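Flindora Residents' Forum
Board: Shared Facilities and By-laws
Topic: Proposed changes to communal kitchen bookings, Level 2

R_Chuensuk (Building Liaison)
Posted 19th June

Residents are advised that the draft by-law on the communal kitchen is now open for comment. The principal changes are as follows. Bookings will be limited to 3 hours on weekends. The refundable bond will rise to $220. Crockery kept in the kitchen will be for use in that room only and is not to be taken to individual apartments or to the rooftop.

The draft also provides for the gradual replacement of the ceramic dinner service. Replacement of broken ceramic pieces came to $1,365 over the last financial year, and this was met from the general administration fund. Comments received in this thread will be tabled at the next general meeting.

Rungnapa Chuensuk

kandasamy_s
I have no objection to the bond. I do object to the time limit. A family lunch for a milestone birthday cannot be set up, served and cleaned within the period proposed, and the existing by-law, adopted in April of last year, was drafted after considerable discussion on precisely this point. I would ask that the limit apply only where another resident has requested the same day.

I also seek clarification on whether the set-up period counts towards the booking. The draft is silent on the matter.

JHBang_0714
I support the draft as written. Under the current arrangement a single booking may occupy the kitchen from breakfast until the evening, and on two occasions this year I was unable to obtain any time at all on a Sunday. The facility is paid for by all lot owners in proportion to their entitlements and should be available on that basis.

On crockery, my household changed over from ceramic some time ago and I would encourage the building to consider plain coloured pieces of the same general type.
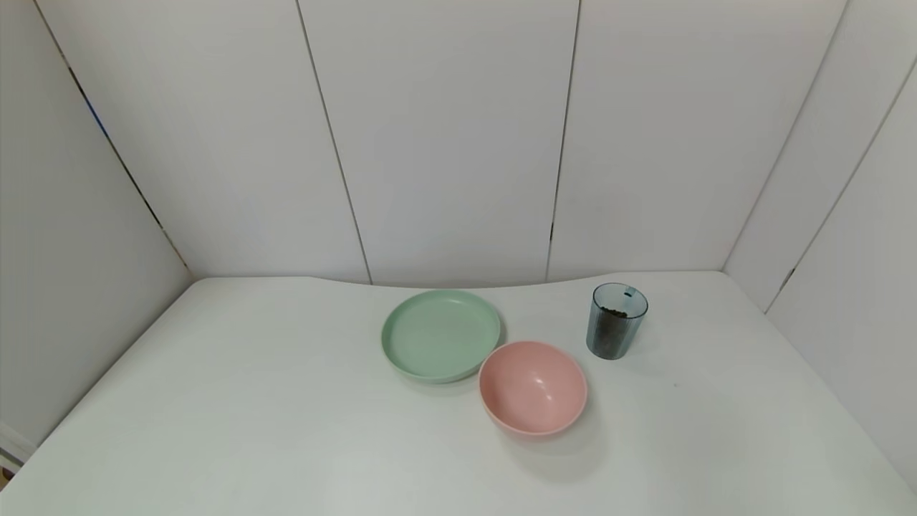 Plate, bowl and cup, as suggested for the Level 2 kitchen.

Mixed colours would have the further advantage that odd pieces can be replaced singly, without the need to match a discontinued pattern.

b.santoro
With respect to the previous contributor, I do not agree that the ceramic service should be retired. It is suitable for formal occasions, and a number of residents book the kitchen for exactly that purpose. The cost quoted by the Building Liaison should be recovered from the bonds of those responsible for the breakages. If bonds are not being applied in this way, the fault lies in the administration of the existing by-law and no amendment is required.

Could Ms Chuensuk advise how many bonds were withheld in the same period?

R_Chuensuk (Building Liaison)
In response to the questions above:

Set-up and cleaning are included in the booking period under the present wording. Mr Kandasamy's proposal, that the limit apply only to contested days, will be put to the meeting as an alternative clause.

No bonds were withheld. Breakages were in most cases identified at a later inspection and could not be attributed to a particular booking. A checklist to be signed on return of the key is under consideration.

kandasamy_s
Thank you. I would support the alternative clause together with the checklist.

b.santoro
I would support the checklist. I maintain my objection regarding the dinner service and ask that it be recorded.

R_Chuensuk (Building Liaison)
Noted and recorded. The thread will remain open until the agenda is issued.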